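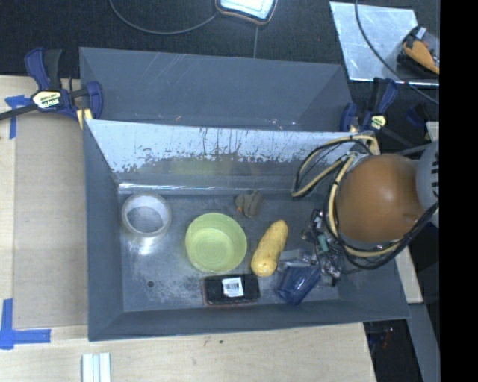 Figure 6. Mixed contents in a gray bin on a wooden tabletop, with a second bin behind it. Note the whitish, worn band high on the far wall.

4.2 What ends up together

I went into the Porville part of the study expecting the bins to sort themselves by room. Kitchen things with kitchen things, desk things with desk things, and a sad little bin of leftovers that I could deal with in a footnote. The leftovers turned out to be most of my data! Of the 143 bins I logged, the mixed ones took me by far the longest to code, and they're the ones I still enjoy looking at (my notes on them run to three notebooks, one of which has soup on it).

Take the bin in Figure 6. Packing tape, a round lime-green bowl, a dark blue cup on its side, a black box with a barcode label, and something long and yellow that I'd put under "vegetable-like" in our scheme. My first coding sheet had a single box for the type of bin, and I'd have had to pick between "kitchen" and "packing" and be wrong either way. Levente Dobos and I argued over this for most of November. He wanted a majority rule, so that the bowl and the cup would settle it as kitchen. I wanted to code every item separately and let the bin be whatever it was. We did both in the end, and the results below use the item codes unless I say so.

There was also the question of what to do with things neither of us could name. The small gray-brown lumpy object in the same bin, the one with the tiny orange spot, is a good case. I wrote "food?" and Levente wrote "toy?" and we gave it the code U, for unknown. I was a bit embarrassed by how often we used U early on, but forcing a guess would have been worse – Sárközi makes the same point about drawer inventories, and I wish I'd read that chapter before we started.

The bins themselves deserve a word too. In the pilot at Kurnside we had only recorded contents, and Ernő Sárközi (who read the first draft with a very sharp pencil) asked why I kept ignoring the container. Fair question! So for Porville we added a wear score from 0 to 12, with separate points for the floor and the walls. Figure 6 would lose points on both. The floor is scuffed, with mottled stains toward the lower left near a small dark hole, and the far wall has that broad whitish band breaking up into flecks and streaks before you get down to bare gray. The bin behind it has thin light scratches near its upper rim, so I scored rims as well from then on.

What I can't tell you is how any one mark got there. A score is a record of the surface on the day, and my notes don't go back far enough to say more. I tried to get at it sideways by asking people what they kept in each bin and how often they emptied it, but the answers were all over the place, and a fair number of people laughed at me and said "never."

One practical thing for anybody repeating this. Code the flat and see-through items first. Clear tape, thin cups and pale bits of plastic are the things we missed most on the first pass, and I went back through all 600 item lines twice to fix them. I've kept the Biller categories for household goods, with two changes: tape gets its own line, and cups and bowls are coded separately even when they seem to belong to a set. The full sheet is in the appendix, along with the U items, in case a reader does better with them than we did.

We use cookies to improve your reading experience. Accept all | Manage preferences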